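Foro de Clima y Territorio
Sección: Recursos hídricos y adaptación
Tema: Atribución de la sequía en la cuenca del Melen

Secretaria_Tecnica
6 de septiembre de 2023
Estimados miembros:
Se abre este hilo a petición de varios usuarios que solicitaron debatir el informe de la consultora Mestano sobre la sequía en la cuenca del Melen. El documento sostiene que el descenso de caudales observado en los últimos 24 años obedece principalmente al aumento de las temperaturas y a la mayor evapotranspiración. Se ruega citar la página correspondiente al formular objeciones.

hidrologo_sur
Agradezco la apertura del hilo. Mi objeción se refiere al periodo de referencia. El informe compara la situación reciente con una serie que comienza en una fase especialmente húmeda, de modo que cualquier tramo posterior parecerá seco. Con una serie de 50 años la tendencia se mantiene, pero resulta bastante más moderada. Por otra parte, la superficie de regadío ha crecido de forma notable aguas arriba y el texto le dedica un solo párrafo en sus 148 páginas.

cuenca_alta
Discrepo en parte. El regadío se trata también en el anexo sobre extracciones, donde se reconstruye el caudal en régimen natural. Una vez descontados los usos agrícolas, el descenso persiste en las estaciones de cabecera, donde no existe regadío alguno. Comparto, no obstante, la reserva sobre el periodo inicial.

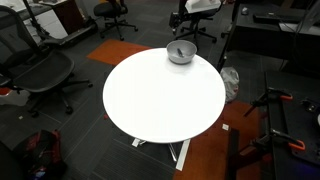
Añado que la precipitación anual apenas muestra tendencia, y que el cambio se aprecia en la nieve acumulada en febrero y en el adelanto del deshielo. Ambos indicadores responden a la temperatura y son difíciles de explicar por la gestión del agua.

Obs_Independiente
Conviene señalar que el estudio fue financiado por Findance, entidad que comercializa seguros agrarios indexados. No afirmo que ello invalide las conclusiones, pero debería constar en la portada y figura únicamente en una nota final. Solicito asimismo que se publiquen los datos de aforo sin corregir.

cuenca_alta
La procedencia de los fondos es una cuestión legítima de transparencia. No constituye, sin embargo, un argumento hidrológico. Si existe un error en la reconstrucción, corresponde indicarlo.

hidrologo_sur
En relación con lo anterior, el método D'Souza empleado para rellenar lagunas supone que las estaciones vecinas se comportan de manera estable. En la cabecera, casi 50 meses de la serie son estimados. Sigo considerando probable una contribución climática, si bien el adverbio «principalmente» me parece excesivo con esa base.

vega_regante
Escribo como titular de una explotación en el tramo medio. Desde el punto de vista del usuario, la distinción entre causas tiene consecuencias prácticas: si el problema es la temperatura, las dotaciones deberán revisarse de forma permanente; si son las extracciones, procede ordenar primero las concesiones existentes. El informe recomienda lo primero sin haber evaluado lo segundo.

Obs_Independiente
Suscribo esta última observación.

cuenca_alta
Ambas medidas son compatibles y así lo recoge el capítulo de recomendaciones, aunque admito que la redacción es poco clara.

Secretaria_Tecnica
Se toma nota de las intervenciones. Se trasladará a Mestano la solicitud de los datos sin corregir y la consulta sobre los meses estimados. El hilo permanece abierto; la respuesta se publicará en esta misma sección cuando se reciba.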